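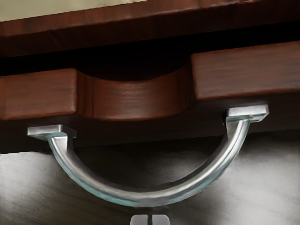

Silver drawer handle on reddish-brown wood.

1/ So glad I made the drive for the Broltov reserves friendly against Flekow! It ended 2-2, and there were 906 of us in the little stand, which for a practice game in August is just lovely.

2/ The kids looked nervous early on - two sloppy goals given away before I'd even found my seat - but they settled and started passing it around like the first team does (on a good day, anyway).

3/ The equalizer came in the last minute, a header from a corner, and I hugged a complete stranger. He was very nice about it.

4/ Pritska away next, and their ground holds 3000, so do come along if you can. I've got room in the car for two!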